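How to weight a small opinion survey

Your sample will rarely match the population you want to describe. Older people answer more often, and renters are harder to reach. Weighting corrects for some of this.

Step 1. Find your population figures. Use the latest census table for the area. For the Diltindale ward survey we used age, sex and housing tenure.

Step 2. Compare them with your sample. We had 1630 completed interviews from 3699 addresses. Under-30s made up 9 per cent of replies but 19 per cent of adults in the ward. 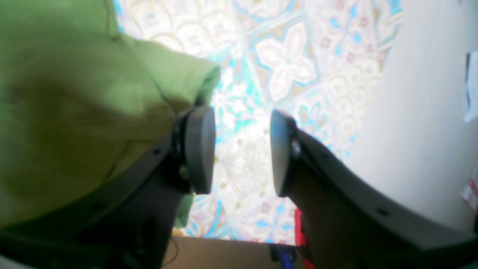 Step 3. Work out the weight for each group. Divide the population share by the sample share. For the under-30s that is 19 divided by 9, or 2.11. Put the result in a new column beside each person's answers.

Step 4. Check for large weights. If any go above 3, merge that group with a neighbouring one and repeat step 3.

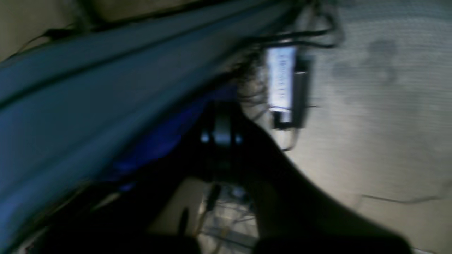 Blue material and a dark cable.

Step 5. Run your tables again using the weight column. Keep the unweighted base at the foot of each table so that readers can see how many people answered.

If you are weighting by party vote as well, do that last, and use recorded results from the same ward boundaries.

Gunvor Westerberg
Updated July 9, 2024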